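シェアスペース・クリリク(Clirik)利用者連絡会 議事録

1月分
場所:1階 共用ラウンジ
時間:18時30分から20時15分まで
出席:任(Xiaoyan Ren、進行)、大槻、浜野、柏木、江田、三浦(記録)
欠席:布施(事前に書面で意見提出)
配布資料:前回議事録、消耗品の購入一覧、布施さんの意見書

1.前回議事録の確認

前回の議事録について、浜野さんから訂正が一か所あった。冷蔵庫の整理日を「毎月末」と書いていたが、決まったのは「月の最終営業日」である。訂正のうえ承認した。
前回の持ち越し事項は次のとおり。

・給湯コーナーの棚板の交換 → 済み。古い棚板は粗大ごみとして出した。
・電気ケトルの買い替え → 済み。容量は前のものと同じ。
・紙コップの仕入れ先の見直し → 今回の議題3で扱う。
・2階会議室の椅子の脚カバー → 未着手。議題6で扱う。
・ラウンジの大テーブルの天板の手入れ → 議題4で扱う。

2.会計の報告(大槻)

消耗品費は前の期とほぼ同じ額だった。内訳で増えたのは紙コップとペーパータオルで、コーヒー豆は減っている。豆が減った理由について、大槻さんは、年末に利用者が持ち込んだ豆を先に使ったためと説明した。
ドリンク代の料金箱は、集計が合わない週が続いた。差額はいずれも小さく、入れ忘れと両替の間違いが混ざっていると思われる。柏木さんから、料金箱の横の表示が古い料金のままになっているとの指摘があり、その場で確認したところ、裏面だけが差し替えられていなかった。三浦が翌朝までに貼り替える。
料金をまとめて払いたいという要望が出ている。月額500円の飲み物会費を設ける案が出されたが、たまにしか来ない利用者には割高になる。都度払いを残し、希望者だけ月払いにする形で大槻さんが案をまとめ、次回に諮る。
江田さんから、月払いの人とそうでない人の見分けをどうするのかと質問があった。任さんは、見分ける必要はないという考えで、大槻さんも名簿が手元にあれば足りると答えた。この点は案と一緒に決める。

3.紙コップについて

(1)現状
給湯コーナーに出している紙コップは、いまトレリラハ(Trellirach)から取り寄せている。箱での注文で、最低数量は3,000個。置き場所は階段下の物入れだが、箱が大きく、掃除機を出すたびに動かさなければならない。浜野さんが先月、箱の底の角がつぶれているのに気づき、下の段の分は縁がゆがんでいたので別にしてある。
大きさは小と大の2種類。小は主に来客用と試飲用、大は利用者がふだん使っている。ただし大が切れたときに小を二度使う人、小が切れたときに大へ半分だけ注ぐ人がいて、片方だけの消費量を見ても実態はわからない、というのが大槻さんの意見だった。

(2)仕入れ先の候補
セムバーグ(Cemberg)とシュエ(Xue)の2社から見本を取り寄せた。会議の席で全員が手に取って確かめた。出た意見は次のとおり。

セムバーグの見本
・縁の巻きがしっかりしていて飲みやすい(柏木)
・熱い湯を入れると外側が持ちにくい(江田、浜野)
・最低注文数は600個。物入れの棚に箱ごと入る(三浦)
・柄を選べる。無地との価格差はない(大槻)

シュエの見本
・二重なので熱くなりにくい(江田)
・重ねたときにかさばる。いまのコップ立てには入らない(浜野)
・最低注文数は400個だが、送料が別にかかる(大槻)
・ふたを後から買い足せる(任)

布施さんの意見書には、そもそも紙コップをやめて全員が自分のカップを持ち込むべきだとあった。これについては時間をかけて話した。
柏木さんは賛成で、すでに自分のカップを棚に置いている人が多いこと、ごみ袋の中身のかさが紙コップで増えていることを挙げた。浜野さんは、洗い場が一つしかなく、昼過ぎに流しがカップで埋まることを心配している。江田さんは、見学者や打ち合わせ相手の分は結局いるので、全廃はできないと述べた。大槻さんからは、紙コップの使用を来客に限るなら、最低注文数の少ない仕入れ先のほうが合うとの発言があった。
任さんが論点を整理した。ひとつは仕入れ先をどうするか、もうひとつは誰が使うかで、二つは分けて決められる。まず仕入れ先を決め、使い方の決まりは試行のあとに見直すことで全員が了承した。

(3)決定
・次の注文はセムバーグの小のみとする。注文数は最低数量の600個。
・大は在庫がなくなり次第、補充しない。
・熱い飲み物用に、紙の巻きスリーブを少量置く。浜野さんが見本を探す。
・縁のゆがんだ分は、飲み物には使わず、ワークショップの絵具用や小物の仕分け用に回す。江田さんが引き取る。
・利用者には自分のカップの持ち込みを勧める掲示を出す。文面は柏木さん。
・布施さんには三浦から結果を伝える。

(4)コップの置き方
いま伏せて重ねている紙コップを、横に倒したホルダーに入れる案が出た。伏せたままだと、一つ取るときに下の分まで一緒に上がり、戻すときに内側に指が入る。任さんは、飲み口に触らずに取れるなら形は問わないとした。ホルダーは浜野さんが幅を測ってから選ぶ。それまでは、伏せる向きは変えず、積む高さを低くする。
使用済みのコップは、残りを流しに捨ててから専用のごみ箱に重ねて入れる。中身の入ったまま捨てられることがあり、袋の底から漏れる。ごみ箱の上に短い注意書きを貼ることにした。
ペン立てや輪ゴム入れに使われている紙コップについては、各自の机の上であれば構わない。共用の棚に置く場合は名前を書く。

4.ラウンジの大テーブルの手入れ

天板の輪じみについて、三浦が報告した。壁寄りの一角に集中していて、拭いても落ちないものが残っている。前回の手入れでオイルを塗った部分は水をはじくが、塗り残しがあった縁のあたりは色が変わりやすい。
江田さんは木工の経験があり、目に沿って細かい紙やすりをかけ、粉を拭き取ってから薄くオイルを塗ればよいと説明した。強くこすると、そこだけ白くへこむ。全面をやるなら半日かかり、そのあと一晩は物を置けない。
コースターを常に出しておく案と、輪じみは使っていれば付くものとして年に二度手入れをする案があり、意見が分かれた。浜野さんは、コースターは出しても使われず、結局流しの横にたまると述べた。柏木さんは、前の職場では机ごとに薄いトレーを置いていて、それは使われていたという。

決定
・手入れは次の休業日に行う。作業は江田さん、三浦、都合のつく人。
・紙やすり、布、オイルは大槻さんが購入する。使ったあとのオイルの布は水に浸してから捨てる。
・トレーを試しに置く。トレーの大きさは、紙コップとスプーンが載る程度でよい。
・テーブルの上で飲み物を持ったまま画面を操作しない。これは先月、キーボードにこぼした件を受けたもの。 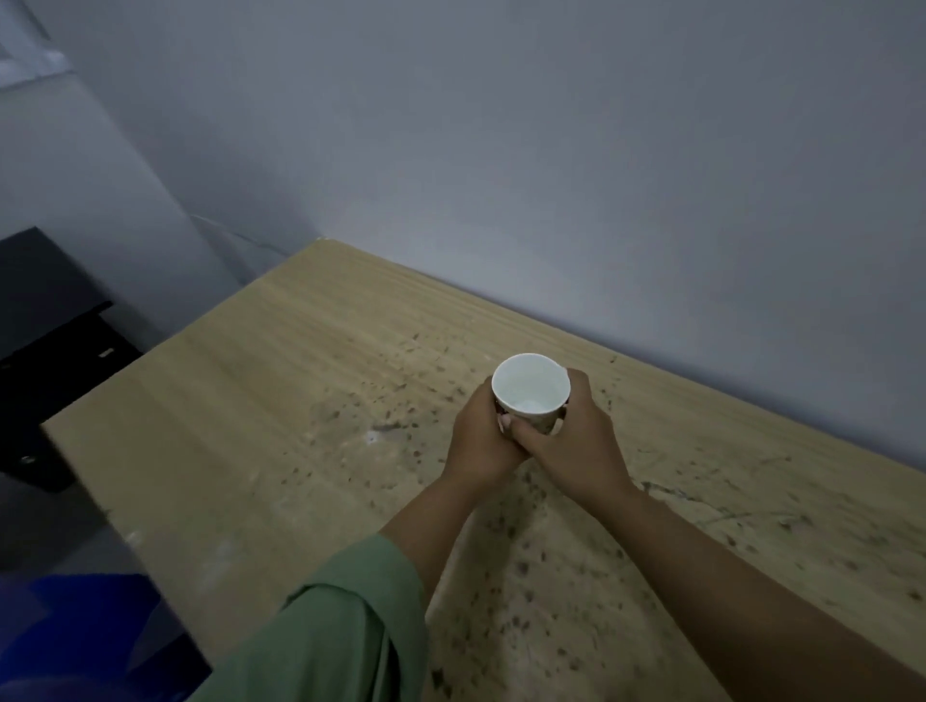
利用案内の改訂については、柏木さんが下書きを持参し、給湯コーナーとラウンジの頁を順に読み合わせた。いまの案内は開所のときに作ったもので、料金も棚の位置も合っていない。下書きでは文章を短くし、飲み物の頁には写真を入れる。木の天板の上で小さな白い紙コップを両手で包むように持っている写真がよいという意見で一致した。コップの縁と内側がよく見えるので、「飲み口に触れない」という一文はこの横に置く。大槻さんから、外側に柄のあるコップなので、無地のものが届いたときに案内と違うと言われないかとの質問があり、柄は問わないと本文に書き足すことにした。

そのほか読み合わせで出た修正は次のとおり。

・「湯沸かし器」を「電気ケトル」に統一する。
・冷蔵庫の頁に、整理日を「月の最終営業日」と書く。
・牛乳は開けた人が日付を書く。いまの下書きでは、誰が書くのかがわからない。
・豆の挽き方の説明は長いので、ミルの横の掲示に移す。
・ごみの分別の表は、市の表をそのまま写さず、ここで実際に出るものだけにする。
・英語の頁は任さんが確認する。日本語が固まってから取りかかる。
・見学者用に1枚で済む版も作る。これには料金と席の使い方だけを載せる。

印刷の部数は決めなかった。浜野さんは各机に1部を希望し、大槻さんは入口とラウンジに1部ずつで足りるとした。改訂の第2稿を見てから決める。
紙の色についても話が出たが、白い紙で印刷することで異論はなかった。

6.会議室の椅子とその他

(1)椅子の脚カバー
2階会議室の椅子を引く音が、下のラウンジに響く。フェルトの貼り付け式は以前に試したが、はがれて床に残った。差し込み式のゴムのカバーを買う方向で、脚の太さを測る。椅子は2種類あり、太さが違う。測るのは三浦。

(2)ラウンジの照明
窓から遠い側が夕方に暗い。電球の数は足りているが、かさの内側が汚れている。手入れの日に一緒に拭く。脚立は倉庫の奥にあるため、前日に出しておく。

(3)試飲会
任さんから、利用者向けにお茶の試飲会をしたいとの提案があった。何種類かの茶葉を少しずつ飲み比べるもので、小の紙コップを使う。開催は夕方、大テーブルで行う。参加費は取らず、茶葉は任さんが用意する。
浜野さんから、同じ人が種類ごとにコップを替えると数が要るとの指摘があり、一人一つで、間に湯ですすぐ形にした。すすいだ湯を受けるボウルを置く。コップには最初に名前を書いてもらう。書く道具は、外側に柄があっても見える太さのペンを使う。
江田さんは、テーブルの手入れの直後は避けてほしいと述べた。オイルが落ち着くまで日を空ける。日取りは任さんと江田さんで相談する。

(4)忘れ物
棚の忘れ物箱がいっぱいになっている。中身は傘、充電ケーブル、手袋、水筒など。掲示を出して1か月置き、引き取りのないものは処分する。水筒は中を確認し、飲み残しがあればすぐに捨てる。

(5)鍵
裏口の鍵が回りにくい。潤滑剤は鍵穴用のものを使うこと。食用油を差した跡があったので、掲示で知らせる。

(6)当番
給湯コーナーの当番表は、いまの順番を続ける。柏木さんと浜野さんが次の週を入れ替える。朝の当番がすることは、ケトルの水の入れ替え、台の拭き取り、紙コップの補充とする。夕方の当番は、ごみ箱の袋の交換と流しの確認。布巾は夕方に持ち帰らず、かごに入れておけば翌朝まとめて洗う。

7.担当の確認

大槻:月払いの案、オイルと紙やすりの購入、セムバーグへの注文
浜野:スリーブの見本、コップのホルダー
柏木:持ち込みカップの掲示、利用案内の第2稿
江田:天板の手入れの手順、ゆがんだコップの引き取り
任:英語の頁、試飲会の準備
三浦:料金表示の貼り替え、椅子の脚の採寸、ごみ箱の注意書き、忘れ物と鍵の掲示、布施さんへの連絡

8.次回

2月に開く。時間は今回と同じ18時30分から。進行は大槻さん、記録は浜野さん。
議題の予定は、月払いの案、利用案内の第2稿、トレーの試用の結果、脚カバーの購入。追加の議題は前の週までに記録担当へ伝える。

補足
会議のあと、浜野さんがコップ立ての幅を測ったところ、セムバーグの見本は小も大もそのまま入った。ホルダーを買うかどうかは、注文分が届いてから改めて判断する。

記録:三浦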